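Home | Robotics | Simulation | Faults and failures | Index

Glazed door fault (mobile robots)
Robotics desk, 29 May 2018

The glazed door fault is a failure of obstacle detection in which an indoor mobile robot treats a door made up of glass panes as open space. It has been recorded both in working machines and in simulated homes used for testing. The best documented case is that of the Sasus, a wheeled household robot with a single arm, developed at Altitz and tested in the Ellum simulator.

Cause

The Sasus carries a depth sensor on its mast and a flat laser scanner near the floor. The laser passes through clear glass at most angles, and the return comes from whatever stands on the far side. The depth sensor gives broken readings on glass and good readings on the bars between the panes. A solid door produces one large, flat group of points. A glazed door produces a sparse grid, with distant wall or floor filling the gaps.

The map software then applies a filter to remove stray points. In the version used at Altitz, any group narrower than 80 millimetres was discarded if the space behind it read as clear. The bars of a typical glazed door fall below this limit. The outer uprights are sometimes wide enough to survive, in which case the door appears on the map as two posts with a free passage between them.

The fault is worse when the door stands partly open. A closed door lies in line with the wall, and the planner already holds a record of the doorway. A door left part of the way through its swing stands in the room itself, where no record exists, and its position changes from one run to the next.

Discovery

The fault came to light during a long series of navigation runs in Ellum. Of 2,121 runs, 459 ended in contact with a door. The logs listed most of these as wheel slip, as the robot's wheels went on turning while its body stayed where it was. The error was found when the contact records were sorted by object name, a step which had been left out of the normal report.

A second defect in the simulator had hidden the problem. In early releases of Ellum, glass was drawn as a see-through surface but returned a solid reading to the simulated laser. The robot therefore stopped correctly in front of doors it would have struck in a real building. A November update made the laser treatment of glass match its appearance, and the failures began with that release.

Effects

At low speed the usual result is a stalled robot. The planner sees a free path, commands forward motion, detects no progress and tries again. Repeated attempts can push the door further round on its hinges, which changes the room during the run and makes the stored map less reliable.

The arm presents the greater risk. When the Sasus travels with its arm raised, the gripper is the first part to reach the glass, and the contact force is concentrated on a small area. The bumper, fitted low on the base, does not register the collision. For this reason the fault was classed as a safety matter under the Altitz test rules, and runs with a raised arm near glazed doors were suspended until a correction was in place.

Correction

Four changes were made. The width filter was switched off within reach of any known hinge. Regular grids of thin bars were grouped and treated as a single solid panel. Motor current in the arm was added to the collision check. Lastly, a run in which the wheels turned without movement was to be logged as a possible contact until shown to be slip.

The Vogler method, which marks glass by comparing depth readings from several positions, was also tried. It performed well on large fixed windows but was slow on doors, and it was not adopted.

Simulated rooms with a glazed door and with furniture.
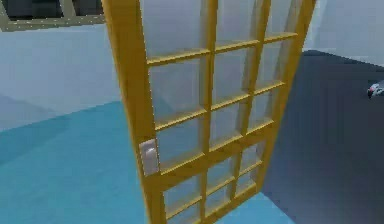
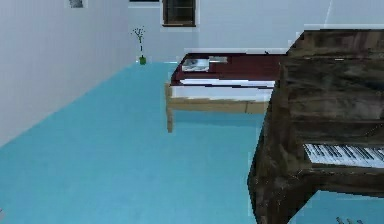 Why did the simulator fail to show the fault at first?

Early releases of Ellum returned a solid laser reading from glass, so the robot stopped in front of glazed doors. Once glass was made clear to the laser, the doors dropped out of the map and the collisions appeared.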